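Two arms, one block, and my declining authority

11/26/22
by Hema Iyengar

I told everyone at Hukport that the two-armed bench would be handing parts to itself by June. I didn't specify which June, and I'd like that noted.

For those who came in late, the idea is modest. One arm picks up a black block, the other arm takes it, and the block ends up in a tray. A toddler can do it, and a toddler comes with a better warranty. I've been at it for six months of evenings, and what I have to show for it is a robot that can do it if I stand very still and think encouraging thoughts.

The last post finished with me swearing at the wrist mounts, so I'll pick up there. The old mounts flexed. You couldn't see them flex, but if you pushed a fingertip sideways with your thumb and let go, the numbers on the laptop came back different every time. I printed thicker ones. Those flexed as well, just more expensively. In the end I paid $395 for a pair of machined adapters from Drevon, a shop so small that the invoice was handwritten, and they have solved the problem so completely that I'm annoyed I spent the winter on it.

With the adapters on, the first job was finding out where the fingers really were. My method is to close them, zero everything, open them a little and look straight up between them from the wrist camera. If the gap is parallel you can go home. If it's wedge-shaped you get to take the gripper apart again, and I've become very fast at taking the gripper apart.

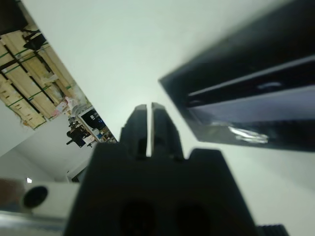

Wrist view, fingers open a touch, most of the workshop on a lean.

The wrist camera is mounted crooked relative to the room, which bothers visitors and doesn't bother the software. It only needs to be crooked by the same amount every day. I did try levelling it once, for my own peace of mind, and threw out a whole evening of calibration in the process. It stays on its angle now and I tilt my head.

Anyway, the block. I started with the block standing on its end because that gives the fingers a nice tall face to close on. It also gives the block a nice high centre of gravity and a personality. Approach it a few millimetres off and the first finger gets there early, gives it a nudge, and over it goes. I had a stretch of 11 attempts where the only thing I learned was what a falling block sounds like through headphones.

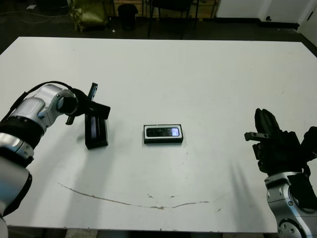
Block on its end with the left gripper just above it.

The cure was boring. I slowed the last part of the approach right down, and I stopped trusting the position I'd typed in and started reading it off the overhead camera just before each move. Mạch, the little controller I've been writing on and off (mostly off), now has a setting called "creep". You tell it how far out to start being careful and it's careful from there. There used to be another setting called "brave" and I've taken it out.

I also learned to leave decent clearance between the two arms at the start. They don't know about each other in any meaningful sense. Each one believes it is alone on the table, a worldview I recognise from share houses. Mạch works out a no-go zone down the middle and only one arm is allowed in it at a time, unless we're doing the handover, in which case both are, and I keep my palm on the stop button like a contestant on a quiz show.

Then there's laying the block flat. It's more stable that way, obviously, and much worse to pick up. The fingers have to come down either side of it without catching the table, and the white tabletop at Grarham – that's the back half of Hukport, named by someone who never wrote down why – is a good deal less flat than it looks. I spent a while mapping it with a dial gauge. There's a dip near one corner and a faint rise toward the far edge, and I've put both in as a correction.

The ridged fingertips help. I was suspicious of them, having assumed that smooth pads would be kinder, but smooth pads let the block pivot in the grip, and a block that has pivoted can't be handed to anyone. The ridges hold on. They also leave tiny marks on the block, which I've decided are character.

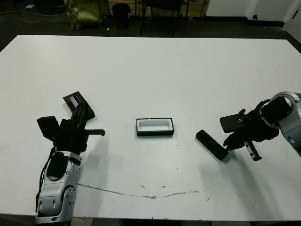

Haruto Sekiguchi reckons I've been solving the wrong half of this. His argument, delivered over a packet of my biscuits, is that a handover is only hard if you insist on doing it in mid-air: have the first arm set the block down, have the second arm pick it up, and you've turned one difficult thing into a pair of easy ones. He also said, and I quote this under protest, that people have been passing each other the salt by putting it on the table for centuries.

I argued with him for most of an evening. I said that it was cheating, and that the whole appeal of owning two arms is that they can do something one arm can't. He asked me how many mid-air handovers I'd managed that week. I changed the subject.

So the current version does it both ways. There's a table handover, which I've put in as the default because I have some pride but also a demo coming up, and a mid-air handover that lives behind a flag and gets run late at night with the door shut. The table version is reliable enough to bore people. The mid-air version works best when the receiving arm closes gently, waits, closes properly, waits again, and only then does the giving arm let go. Leave out either wait and they have a small tug of war, and the block ends up on the floor behind the chair.

The tray needed thought too. It's small and it slides when nudged, so anything pressed into it has to arrive straight down. My first attempts came in on a diagonal and simply relocated the tray across the table, very smoothly, as though that had been the plan. 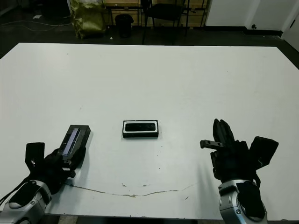 Putting things in is now a three-part move: hover, drop to just above the rim, then lower at creep speed until the motor current rises. That last bit means I don't need to know the depth of whatever I'm filling. The arm feels its way to the bottom and stops. I got the threshold badly wrong the first time and it tried to post a part through the table, which has survived, and so has the part, mostly.

Still to do, in no order I intend to stick to. The left wrist cable wants a proper clip before it snags on something. The gripper log fills up with warnings that I've been scrolling past since June. The small metal brackets are a pain to grab, as there's so little of them to hold, and I suspect I'll end up making a dedicated fingertip and then pretending it was always part of the design. And I'd like to get the start-up sequence down to something another human could follow, because at the moment step six is "wiggle it".

If anyone at Hukport has a spare emergency stop with a longer lead than mine, I'll trade you a set of very thick printed wrist mounts. Barely used. Slightly bendy.

Recent posts
Printed wrist mounts, round four
Why Mạch no longer has a brave mode
Flattening a table with arithmetic
Second-hand motors and other regrets

Contact Hema | © Hema Iyengar | Back to top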